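Ticket 376 - Cell 2, right arm drops box before bin
Site: Wiltach, bench cells
Opened by: Naheed Tarar
Assigned: Mojtaba Esfahani
Priority: medium
Status: monitoring

15th May, N. Tarar
Right arm lets go of cardboard medicine boxes on the way to the clear container. Bottle is fine. Left arm not affected. No fault code in Rovby, cycle reports complete.

M. Esfahani
Pulled the log. Grip force on the right was 60, left is 70. The right value went back to default when the controller was reloaded. Set right to 70 and saved to the startup file this time.

N. Tarar
Better, but it still releases early when the box sits at an angle to the fingers. Flat boxes only. Upright ones go in.

M. Esfahani
Checked the following:
- finger pads: worn on the inner edge, replaced the pair
- rail clamps: both tight
- gripper cable, right: pulled on the joint at full reach. Rerouted with more slack - leave the loop as it is, do not tie it down
- base bolts: no movement
Re-zeroed the right gripper after the pad change. Old offset is kept in the Bakhtiari folder.

N. Tarar
Does the left need new pads too?

M. Esfahani
Not yet. Pad interval is 3000 cycles and the left pair was changed later. Order a spare set from Claltano anyway, we are out.

Test layout for the rerun: one box in the container, one flat box out by the right arm and turned off square, the rest of the items grouped to the left. Container stays in the middle of the table. Do not straighten the loose box between runs. 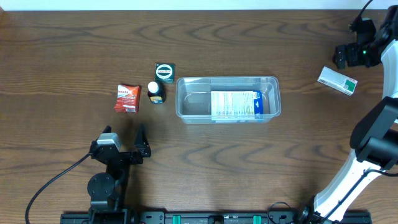

If it drops again, note the box angle and the grip reading at release, and add both to this ticket. Do not raise the force above 70, the thin cartons crush. Ticket stays open until the spare pads are in.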